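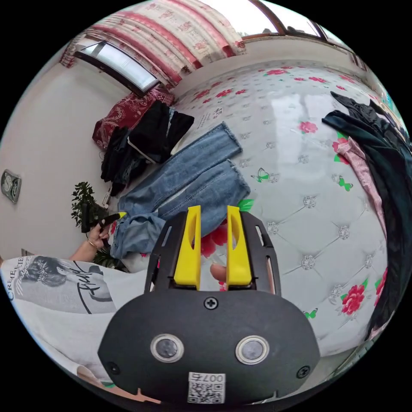

Eltcombe Household Textile Care Labels

Version 2, February release

Summary

A table of 2,475 care labels transcribed from bedding, clothing and soft furnishings. Each row holds the label wording, the fibre content as declared, and the care instructions mapped to a common code list. The file is meant for people working on text normalisation or laundering guidance.

Files

labels.csv: one row per label, UTF-8, comma separated
codes.csv: the code list, 18 entries
CHANGES.txt: differences from version 1

Fields

label_id: integer, stable between versions
item_class: bedding, clothing or furnishing
fibre_text: declared content, original spelling kept
care_text: full wording, line breaks replaced by a vertical bar
care_codes: codes separated by semicolons
colour_note: free text, often empty

Transcription

Labels were typed by Ruoxi Dai and Guilan Zhong. Where the two versions differed, Sherif Zaki checked the label and entered the final reading. Illegible characters are given as a question mark. Spelling mistakes on the label were left alone.

Known problems

Denim is over-represented in the clothing class. "Wash separately" and "wash with like colours" share a code in version 1 and have separate codes from version 2 on. Fibre percentages do not always add up to 100 and have not been corrected.

Licence and contact

Free to reuse with credit to the Eltcombe project. Send corrections to Jinfeng Fu, quoting the label_id.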